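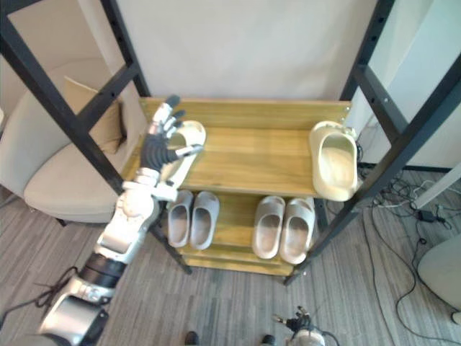 # Slippers, shoes and the rack: FAQ

For guests and anybody new at the Drernden house. Last changed Wednesday, November 8, 2023. Questions that keep coming up, so read first, then ask.

**Do I have to take my shoes off?**

Yes. At the door, every time. Even if you only forgot your keys.

**Where do outdoor shoes go?**

On the mat in the entry. Not on the rack. The rack is for slippers only, has been since August when somebody's hiking boots left grit all over the wood and it took ages to get out of the grain.

**Which slippers can I use?**

Any pair. Cream ones are top shelf, light gray ones are on the shelf below. Same kind of comfort, the gray run a bit narrow. If you have wide feet go for cream.

**How should they be put back?**

- Gray: in pairs, side by side, toes facing out into the room. Leave a gap between the pairs.
- Cream: top shelf, side by side please, soles down. One at each end is not a pair.
- Nothing hanging over the edge. They get knocked off and then you find one slipper and not the other.

**Why toes out for the gray ones?**

Easier to see if both are there. You can do it the other way at home.

**There's one slipper missing. Now what?**

Look under the couch. Then behind the entry door. Then tell Eetu Tuominen, he keeps a box of singles in the hall closet and there is a fair chance it's in there already.

**Can I put other stuff on the rack?**

No. No bags, no mail, no mugs (yes, really, mugs). The top board has a raised rail at the back and people think that makes it a shelf for parcels. Parcels go on the hall table.

**How do I clean the slippers?**

They're the molded kind so it's quick.

1. Knock out any crumbs over the trash.
2. Lukewarm water, drop of dish soap, soft brush. Get into the footbed.
3. Rinse well, soap left in there is slippery.
4. Shake, stand them on a towel, leave overnight. Don't put them back wet, the boards stain.

Not in the dryer. Not on the radiator either, they go a funny shape and don't come back.

**And the rack itself?**

Damp cloth along the grain, then a dry one. The black metal only needs dusting. Once a season we rub a little oil in the boards, Eetu does that, leave it to him. Please don't use the Gritside scrub from under the sink, it is for pans and it scratches.

**The rack wobbles.**

Probably the floor. Slide it an inch and try again. If it still rocks, check the bolts where the shelves meet the uprights, allen key is in the kitchen drawer with the tape. Snug, not tight.

**How do I sweep under it?**

Slippers off first, all of them, then lift the rack from both ends. Don't drag it. Sweep toward the door. Once the floor is clear, hang on a minute before 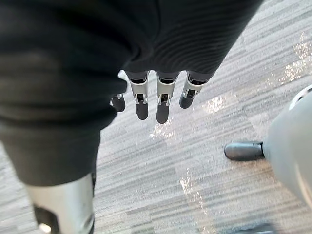 putting things back, and go over the spot with a dry mop too. Dust collects under the lower shelf more than you would think. Then rack down, bottom shelf first, top shelf last.

**Can I bring my own slippers?**

Sure. Write your name inside with a marker and keep them in your room, or they will end up shared. Clean soles only, no ones you've worn to the mailbox.

**What about socks only?**

Fine on the carpet. Not on the stairs please.

**Is there a kids' size?**

Not on the rack. There's a bag of small ones in the hall closet, next to the singles box. Sizes are all over the place, try a few.

**Where did you get the slippers? I want some.**

Corkov, the home goods place. They change the colors a lot so no promises on the gray. Order one size up, thats what we did.

**What happens to worn out ones?**

When the sole goes smooth they're done, bathroom floor isn't the place to find out. Put them in the gray bag by the back door and leave a note for Eetu so he can get the next pair. We have 12 spares upstairs at the moment, still in the wrapping, so theres no need to nurse a bad pair along.

**My question isn't here.**

Stick a note on the closet door or ask Eetu at breakfast. He is usually up by 7.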